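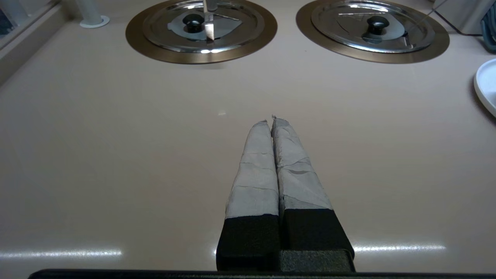
What does the Leinonen kit cost once you've added everything you need to run it on a serving counter?
2747 for the two-finger gripper, wrist camera, mount and a year of the Wimari software, plus 300 if you want the spare finger set, and you do.

OK, now that's out of the way, since three people wrote me off-list for the number. Rest of this is for Kaisu, who asked the better questions. Quoting her below and answering in between. Typing fast, have to be out the door soon.

On 2018-07-17, Kaisu Lahtinen wrote:

> We are looking at the same kit for our lunch counter at Dostcombe.
> Before I send in the purchase request I'd like to hear from someone
> who has had it longer than a demo. First, how are the fingers in
> daily use? The brochure shows them bare and very shiny.

Fingers are the weak part. Bare ones have no grip at all on glazed bowls. We went through two kinds of rubber sleeve before giving up and going to foam on the lower part and plain gray tape up at the tips. Ugly. Works better than either sleeve. The tape wrinkles and the edges start lifting, then it catches on things, so budget time for rewrapping. I do ours in January-style marathon sessions, all the spare sets at once, radio on. Wrap toward the tip, press the seams down hard. Cheap tape is fine, the expensive stuff left glue on everything.

Don't put taped fingers anywhere near food you plan to serve, obviously. We practice with empty dishes. If you want it touching real plates for real people you need the Dasosix washable fingers, 119 a pair, and I haven't tried them. Would love a report from anybody on the list who has.

> Second, does it cope with shiny things? Our counter is nothing but
> steel lids and a glossy top.

So-so. This was my biggest gripe with the first software release. Overhead lights bounce off the countertop and the wrist camera reads a bright streak as an edge. Lids are worse, a polished lid is more or less a mirror. The newer release has an exposure setting buried under Tools > Wrist > Manual, turn auto OFF and bring it down until the highlights stop blooming. Much better after that. Still gets confused by white plate on pale counter. Darker plates would fix it but we have a cupboard full of white ones and I'm not buying plates for a robot.

Knobs are easy by the way. Small black knob on a steel lid, it finds those nearly every time. Ladle handles, no. Anything thin and curved that sticks up out of a well, plan on teaching that by hand.

> Third, what can it really do by itself, and what are you still
> steering?

Honest list. By itself: picking up a plate if it's where we said it would be, putting spoons on a tray, moving to a lid knob. With somebody steering: everything stacked.
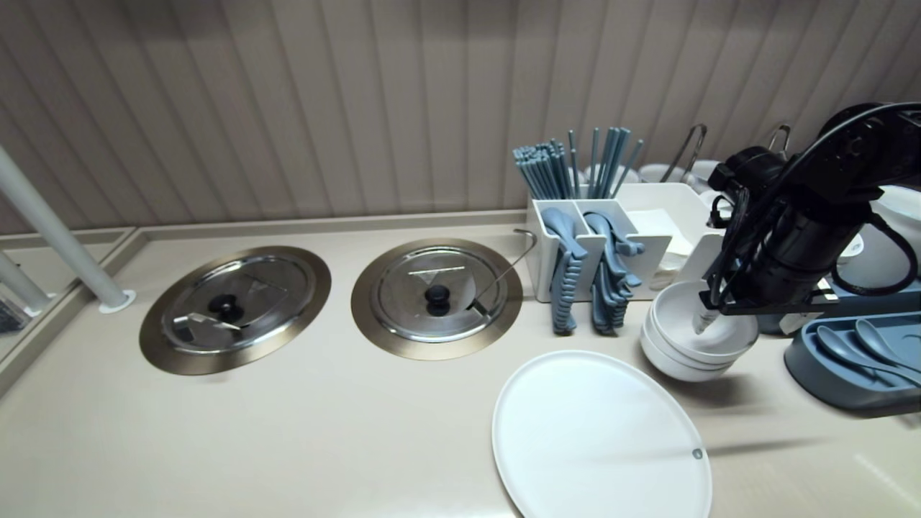
Nested bowls are what we've spent the most time on. It needs one finger inside the top bowl and one outside, and if the inside finger goes too deep you lift two bowls insted of one. We ran 500 tries on the bowls alone with the old fingers and I would call the result poor. With the foam it's a lot less poor. I don't have a clean number yet so I won't make one up. Chopsticks forget it, don't even ask the sales guy, he'll say yes.

> Last one. Is the support any good?

Mixed — Leinonen themselves answer email the same day and sent a replacement cable without any arguing. The Wimari people want a ticket for everything, and the ticket form logs you out while you're typing. Write it in a text file first, then paste.

Manual is thin. Page on cable routing is just plain wrong, it has you run the cable on the inside of the elbow where it gets pinched. Go outside, leave slack, tie it loosely. Ask me how I know.

Would I buy it again? For teaching and trying things out, yes, at that price there isn't much else. For a working lunch line with people waiting, not this version. If your request has to go in now, ask for the kit plus the spare fingers and leave the second year of software off, you can add it later at the same rate. Get that last bit in writing.

Kaisu, if it's any use I can send you our settings file. It's set up for our counter height so you'll have to change the first block, but the grip values should carry over. Tell me which release you'd be on, the files from the old one don't load in the new one and it doesnt give you an error, it just sits there.

Also whoever asked about left-hand mounting, yes the bracket flips, four screws. Will write that up separately when I get a minute.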